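Families > Early Learning > Sliding-Fee Preschool > Questions and Answers

We use cookies to remember your language and text size settings. By continuing to use this site you accept them.

Sliding-Fee Preschool: Frequently Asked Questions

These answers apply to the Lukstead Sliding-Fee Preschool Program at its Stultthorpe and Itthorpe sites. The Jakab Street site runs under a separate agreement and has its own handbook.

Who can apply?

Any household living inside the Lukstead school district with a child who is three or four years old on the first day of September. The child doesn't have to be toilet trained. Children who turn five on or before that day should be registered for kindergarten instead.

How is the fee set?

The fee is a share of the full monthly rate, based on household size and gross income. Households in the lowest band pay nothing. Households in the second band pay $40 a month per child, and those in the third band pay $95. The top band pays the full rate of $200. A second child enrolled at the same time is placed one band lower.

What counts as income?

Wages before taxes, self-employment income after business expenses, unemployment benefits, and child support received. Food assistance, housing vouchers, tax refunds, and foster care payments are not counted. If income changes from month to month, use the average of the last three months.

What documents are needed?

Proof of the child's age, proof of address, an immunization record or exemption form, and proof of income for each adult in the household. A lease, utility bill, or signed letter from the person you live with is accepted as proof of address. Copies are fine. Do not mail originals - they can't be returned.

When are applications accepted?

The main application period opens in March and closes at the end of April. Applications received during that period are ranked together, so an early application has no advantage over a later one. Those received in May or after are ranked by date and offered whatever places remain.

How are places assigned?

By points. Points are given for income band, foster or kinship care, unstable housing, a current special education plan, and a sibling already enrolled. Ties are broken by random draw. The points table is printed on the back of the application form.

What are the hours?

The school day runs from 8:30 a.m. to 2:30 p.m. at both sites. Stultthorpe also offers a half-day session that ends at 11:30 a.m. Extended care is billed separately and is available only at Itthorpe, until 5:15 p.m.

How large are the classes?

Full-day classes have no more than 16 children, with one lead teacher and one assistant. The half-day class at Stultthorpe is limited to 11.

Are meals included?

Breakfast and lunch are included for full-day children. Half-day children receive breakfast only. Food allergies must be listed on the health form and signed by a medical provider before the first day of attendance.

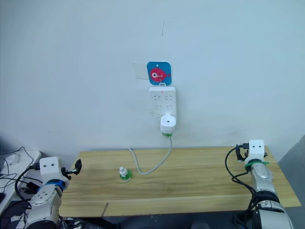 What happens if our income changes during the year?

Send the change form with new proof of income to the enrollment office. A lower fee takes effect on the first of the next month. A higher fee takes effect at the start of the next school year - the program does not raise a family's fee mid-year.

Is there a penalty for missed days?

No fee is charged for absences, but the monthly fee is not reduced either. After ten school days in a row with no contact from the family, the place may be given to the next child on the waiting list. A written notice is sent first.

Can a child transfer between sites?

Yes, if the other site has an opening in the same session. Transfer requests are handled ahead of the waiting list. The fee band stays the same.

Can a decision be appealed?

Yes. Appeals must be in writing and must reach the enrollment office within 15 calendar days of the date on the decision letter. State whether the appeal concerns the fee band, the points total, or both.

Related pages

Fee Bands and Household Size Table
Immunization and Exemption Forms
Jakab Street Site Handbook
Extended Care at Itthorpe
Kindergarten Registration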